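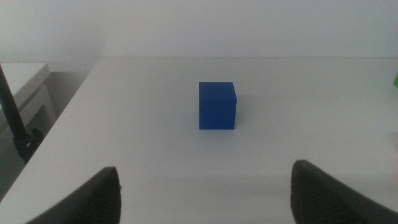

Student gripper stops short of the cube – camera offset or training data?

Posted by junora_club, April 2021

Our school club prepares for the Foditz pick-and-place contest. We trained the arm with 627 demonstrations of one task: take the blue cube from the white table. The fingers open well and the arm goes in the right direction, but in many trials it closes too early, in front of the cube. The wrist camera gives us 5 pictures per second. Should we record until we have 1000, or is something else wrong?

Doolan_bench
Check the frame rate first. With 5 per second the arm can move a lot between two pictures. We had the same early closing until we slowed the arm down.

bemton77
more data always helps. we have 1877 and it works fine

late_solder
I would not record more yet. Replay one of your own demonstrations without the model. If the fingers close early there too, the fault is in the timing – the gripper command is saved before the arm position. Also put the cube at the far half of the table more often when you record.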